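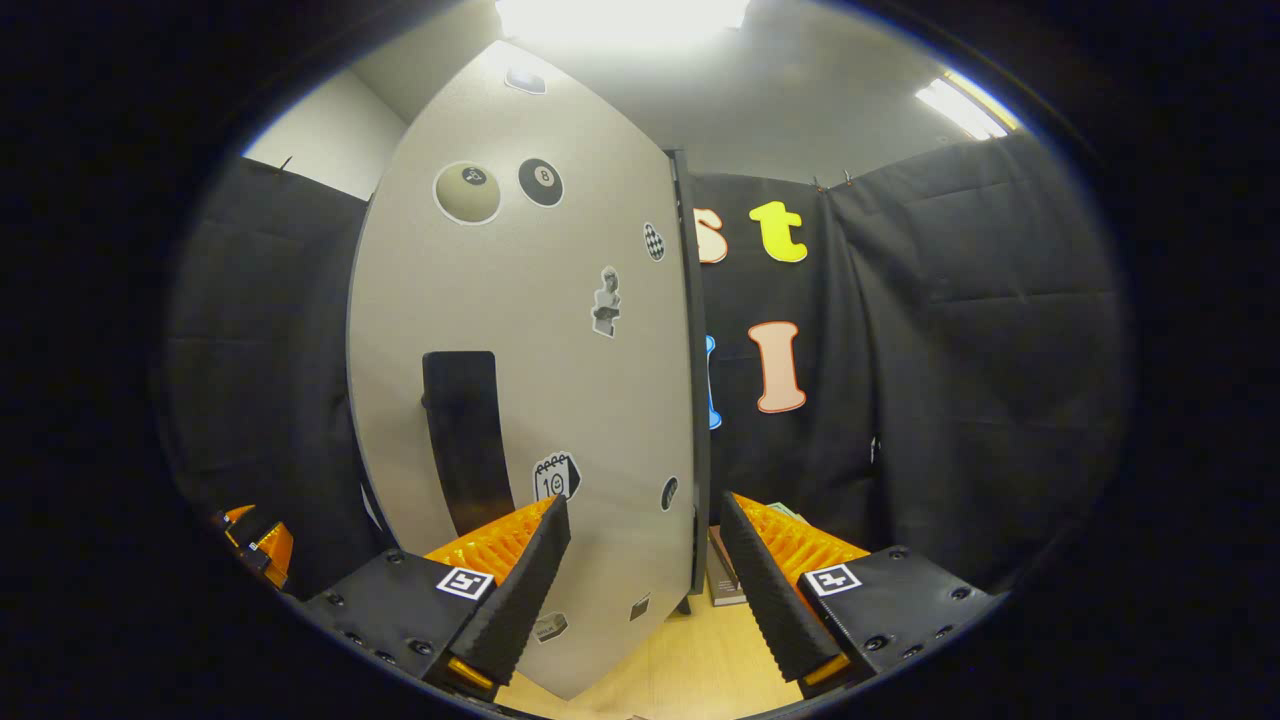 Home Galleries Sticker Nights Swap List Contact

Sticker night, the gallery

August 20, 2021

Finally got these up. Sorry for the wait, the upload kept dying on me halfway. Same deal as always: bring a thing, put stickers on the thing, go home. Hoi-yan had the back table at Otell for us until late and we used every minute of it. Captions are short because I'm typing them on my lunch. If your name is wrong tell me and I'll fix it.

The gray one
Eight ball, and the bigger beige ball right next to it, up top on the left. Pool hall theme? Then a classical bust and a little checkered oval over on the other side, so maybe not. Lots of bare gray left. Would love to see it again in November.

Chun-yin's toolbox
Started at 19 stickers, ended at 83. He counted, I didn't. Hinge side is so thick now the lid sits a bit high. Says he'll trim it with a knife.

Toolbox again, other side
Fruit labels. Only fruit labels. Took him years apparently.

Pei-shan, guitar case
All blue and green, nothing bigger than a thumb. She lays everything out on the table first and moves it around for ages before any backing comes off. Slow but wow.

Guitar case, close up
The little fish. Drawn by her, printed at Chien on the matte stock. She had spares and they were gone before I got to the table, so if anyone has a double – me please.

Oi-ling's cooler
Bus tickets under clear film. Not strictly stickers but we let it in. The film is the wide roll from Drusavach, it bubbles if you rush it. She rushed it. There's a pin for that.

The swap pile
Early on, before the good ones went. Dinosaurs, moons, a whole sheet of tiny chairs. Rule is still take one leave one, and please no more phone shop promo stickers, we have a drawer of them.

I-hsuan peeling
Hair dryer on low, card under the corner, very very patient. Old sticker came off a lunch tin in one piece and got a round of applause. It's going in her notebook.

Lunch tin, after
Bare. Looks strange. She left it bare too, wants to think about it for a while.

Skateboard deck
Belongs to Hoi-yan's cousin, didn't catch the name. Everything black and white except for one yellow duck. The duck is perfect where it is, don't let anyone cover it.

The door of the old fridge
The one in the hallway at Otell. Been going since the first night and you can still find the first layer if you look low down by the hinge. We added a row at the top. Someone put one on upside down and I don't want to know if it was on purpose.

Laptop lids in a row
Four of them, 4 very different people. One is all type – no pictures, just letters cut from other stickers. Takes forever. Reads as nonsense unless you stand to the left.

Emovska sheet
The sample sheet everybody asked about. Vinyl, rounded corners, cut a bit generous so there's a white edge all the way round. That outline helps a lot on dark stuff. I've got the order form, email me and I'll send it on.

Scraps
Backing paper all over the floor. We did sweep. Mostly.

Pei-shan and Chun-yin arguing
About whether you overlap. She says leave a gap, always. He says cover everything. Nobody won, they share a car home so I guess it kept going.

Last one
Table cleared, lights half off, Oi-ling still sticking one more ticket on.

Quick notes becuase people asked:

Wipe the surface with rubbing alcohol first and let it dry. Hard shiny plastic is easy, rough or speckly finishes you want to press longer, use the back of a spoon. Start from the middle and push out. On a curve go for small stickers or ones with a cut edge, big squares will lift at the corners.

Next time: bring your own scissors, we ran short. Up to 19 people fit at the back table if we borrow the stools. Snacks were great, whoever made the peanut things please make them agian.

Full size files on request, just say which caption.

This site uses cookies to remember your settings. By continuing to browse you agree to our use of cookies. Accept Manage preferences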